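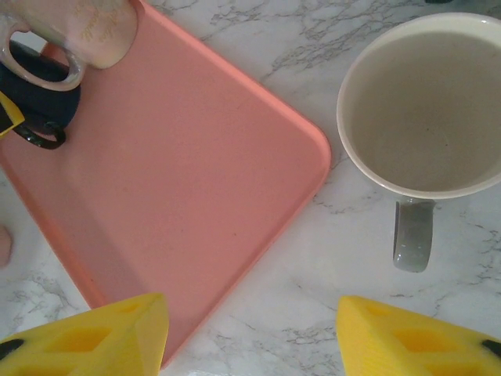
Figure 4.1 A mug on a plastic tray, with a filled cup standing beside it on the counter.

Chapter 4
Clearing and Checking Cups

Terms to know: bus tray, rim, foot, glaze, residue, rewash

The staff kitchen at Flaltcombe serves coffee and tea from seven in the morning. Jussara Honorato runs the dish area there and keeps a log of everything sent back for a second wash. In September the log showed 366 cups washed on a single morning, and 29 of them went back. Most had passed through the machine with something left in them at the start. Only a few had a fault in the cup itself.

This chapter follows a cup from the counter to the shelf. You will learn how to empty and load a tray, how to look over a cup after washing, and when to send one back or take it out of use.

4.1 Empty First, Then Load

A cup that still holds liquid does not go on the tray. Carry it to the sink on its own, pour it out, and rinse it. The cup in Figure 4.1 stands on the counter next to the tray and holds a cloudy, pale liquid with a few dark specks in it. Loaded as it is, it could spill over the other pieces when the tray is lifted.

Empty cups may stand upright or lie on their sides. Lay them down when the tray has to pass under a low shelf. Leave space between them, and keep handles turned so that they do not hook together. A tray with a raised rim will stop a cup from rolling off, but it will not stop two cups from knocking into each other.
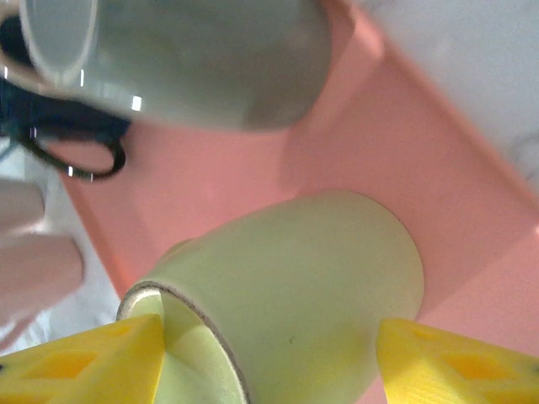

Figure 4.2 A pale green cup lying on its side on the tray.

Tapered cups roll in a curve. Set them down last, and walk slowly. The Frota rack used in the exercises for this chapter takes 18 cups, so count your load before you start the machine.

4.2 Looking Inside

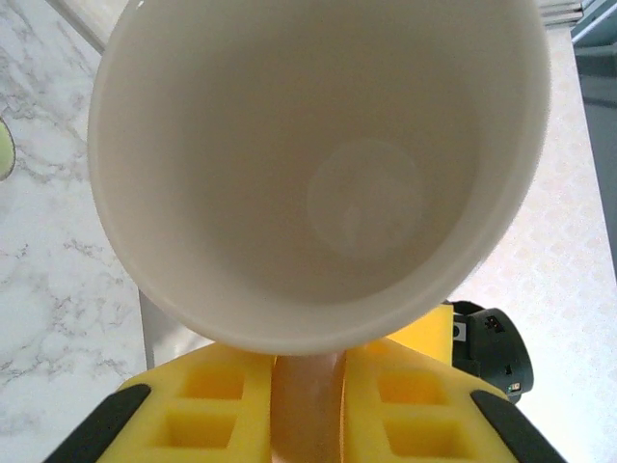
Checking a clean cup takes only a few seconds if you do it the same way each time. Hold it under a good light and start at the rim, where lips touch and chips are most common. Then look down the wall to the base. In a white mug the flat bottom often shows as a lighter disc, as it does here, while the far wall falls into shadow. Turn the mug so that the shaded side faces the light, and look again. Coffee stains tend to collect where the wall meets the base.

Small dark specks are harder to judge. Some are dust or dried grounds, and some are marks in the glaze. Rub each one with a clean, damp cloth. If it comes off, the cup needs a rewash. If it stays and feels smooth, note it in the log and ask your supervisor. 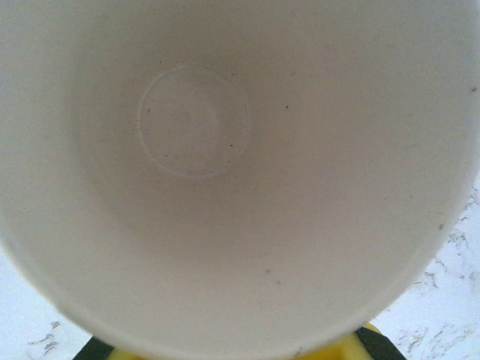 4.3 When to Take a Cup Out of Use

Set aside any cup that has a chip on the rim, a crack you can feel with a fingernail, or a loose handle. Do not put it back in the rack. Write the fault in the log and place the cup in the bin marked for breakage.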